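The gripper that was 7 millimeters somewhere else

Posted by Siamak Naseri, July
Last updated: Saturday

I have spent most of my evenings this month repairing a robot that doesn't exist, and it has been every bit as annoying as repairing one that does. There is even a part that goes missing, although in this case it goes missing into a subfolder.

Some of you will remember the cell from the spring posts. The real one sits in the shop in Bundham, a small arm on a steel stand with a parallel gripper and a camera on the wrist. The other one lives in Druvine, the simulator I picked for the respectable reason that it installed on the first try. I try things in Druvine before I let the real arm loose on them. The system works very well as long as the two cells agree about where things are, and in June they stopped agreeing.

What happened was a pick that had run fine in simulation for weeks. I moved it to the real arm and the fingers came down beside the block with great confidence and closed on nothing. Back in Druvine, perfect. Real arm, nothing. I did what anyone would do and ran it again, slower, while frowning.

The frowning turned up a difference of 7 millimeters between where the simulated fingers thought they ended and where the real ones do. I had swapped the fingertips on the real gripper in May for longer ones from Andeo, noted the change on a sticky note, and put the sticky note on the simulator machine's monitor. Then I replaced the monitor.

So the job became a full service of the simulated cell. I wrote down the order I did it in, mostly so that I can ignore it next time with a clear record of what I'm ignoring.

Start with the tool frame

The tool frame is the point the arm believes it is steering. Everything else in the cell hangs off it, and if it's wrong then every later fix will look like it works right up to the moment it doesn't.

I opened the gripper file and found three tool frames. One was current. One was from the old gripper. One was called "tool_final_use_this" and sat inside the palm, which would have made for an interesting afternoon. I deleted two of them, saved, and kept a backup of the file anyway out of cowardice.

On the real gripper I measured from the wrist flange to the fingertips with calipers, fingers open, then fingers closed, then open again. The readings agreed on the third attempt, once I had stopped leaning on the wrist. Those numbers went into the file. I also typed the date and the fingertip part into the comment line at the top, where a monitor can't be thrown out from under it.

Then the wrist camera

This took longer than everything else put together. The simulated camera is bolted to the simulated wrist with nothing except six numbers, three for where it is and three for which way it's turned, and my six numbers dated from the old bracket.

The trick I use is to park the arm somewhere dull, open the gripper all the way, and look at the wrist view without doing anything else. You want both fingers showing, with daylight between them. The palm should sit along the bottom like the hood of a car. If you can't see the hood, the camera is pitched up too far, and if the hood is all you can see, well, you'll work that one out.

A corner is a good place to park. You get two walls and the floor meeting at a single point, and any change you make to the camera angle shows up as that point wandering off. I keep one wall in my scene navy and the other a maroon so dark that it's nearly black, a color scheme I chose at one in the morning and have been living with ever since. They're easy to tell apart from the floor, anyway, which is gray with a bit of speckle in it.

The clutter off to the right belongs to a test set that I haven't cleaned up. It includes a chunky olive-green toy rifle wedged in among some magenta blocks with toothed edges. Nothing in my actual work looks like this. The shapes are horrible to grasp, though, and I've become oddly protective of them.

The thing to look at is the fingers. The right one stands a little lower in the view than the left.

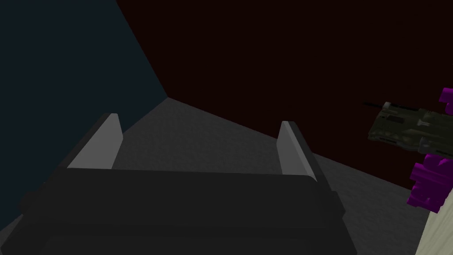

Roll, and the temptation to leave it alone

A finger that sits lower than its twin can mean a couple of things. Either the camera is rolled slightly around its own axis, or it's mounted off to one side, or the gripper itself is on crooked. In a simulator you'd think the third would be impossible. I've managed it twice.

To sort them out I rotate the wrist a half turn and look again. If the same finger stays low, the problem is riding along with the wrist, so it's the camera or the gripper, and I can leave the arm's base alone. Then I hide the camera mount and check the gripper model straight from the side against the flange. Mine was square. That left the camera.

I nudged the roll by a degree and the fingers looked better. I nudged it another degree and they looked worse in a new way. After 12 of these nudges I went and did the thing I should have started with, which was to put the simulated picture and the real picture next to each other on the screen. The real one leans too. The bracket is printed, I printed it, and it has exactly the build quality you'd expect from that sentence.

So the lean is correct, in the sense that it's wrong in both places. I put the roll back to match the real bracket and left it there. I have a note to print a better bracket. The note is in the file's comment line, see above.

Collision shapes

Druvine keeps two versions of every part. There's the one you look at and there's a simpler, lumpier one it uses to decide whether things are touching. When I changed fingers in May I'd updated neither, but in June, in a burst of partial competence, I updated the one you look at. For two weeks I had long fingers on the screen and short ones in the physics, and the tips slid into tables like a spoon into soup.

If you see that, turn on the collision overlay before you touch anything else. Mine is under View, then Debug, then a submenu that closes if you breathe near it. The overlay should hug the part. Where it doesn't, regenerate the shape from the visible part and set the detail low. I had it set high once and the whole cell ran at the pace of a municipal parking appeal.

The palm can be a plain box. The fingers deserve better, particularly the inner faces, and I gave each one its own shape so that the gripper can close properly. With a single shape around both fingers the gripper is, as far as the physics is concerned, a brick.

Clearance next to a panel

The last check is the one I used to skip. I bring the open gripper up to the board with a tall flat surface right beside it and see how much room the outside of the finger has. Everyone measures the gap between the fingers. The outside edges are what hit things, and so do the mounts they hang on, which stick out farther than you remember. On mine the right mount has a small square lump on its outer side that I forget every single time.

I use the yellowish wooden board for this, the one with the dark eight-sided patch in it. The patch gives me something to aim the gap at, and the light gray panel on the right gives me something to be afraid of. There's a thin white line where board and panel meet and I steer by that.
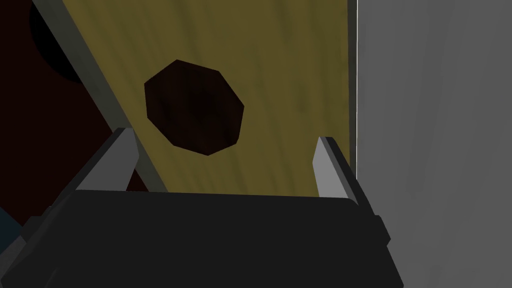 Wrist view in Druvine: fingers open over the board, right finger on the panel side.

My rule is 5 millimeters of air on the outside of each finger, measured in the simulator with the ruler tool. Don't judge it by eye from the wrist camera. The view is steep and the finger leans toward the middle, so a gap can look generous and be nothing of the kind. I put the ruler on the mount as well, at the lump.

If you're short on room, turn the wrist a quarter turn before you start moving the board. I moved the board first, naturally, and then had to move everything that was lined up with it.

Going back to the real one

With all of that done I ran the pick 17 times in simulation and then took it over to the Bundham arm with my hand near the stop button. The fingers came down around the block and closed on the block. I ran it again at normal speed. Then I ran it with the lights off to see whether the camera minded, and the camera minded a great deal, so that's next month.

The order, for anyone who scrolled:

Tool frame, measured on the real gripper.
Wrist camera, matched to the real camera, crooked bracket included.
Collision shapes, with the overlay on.
Outside clearance, with the ruler, including the mounts.
Comment line in the file. Fill it in while you still know what you did.

A couple of people have asked whether I'd use Druvine again or go to the one Mets puts out. I've only tried the Mets one for an evening and spent most of it looking for the gravity setting, so I'm not a fair judge. It does have nicer shadows. My own scene is dim, I know. I turned the lights down in May to chase a glare problem and I suspect there was a sticky note about that too.

If your fingers are sinking into things and the overlay looks fine, write to me and tell me what contact settings you have. I've got a theory about the friction values and no evidence whatsoever.

Contact | © Siamak Naseri | Back to top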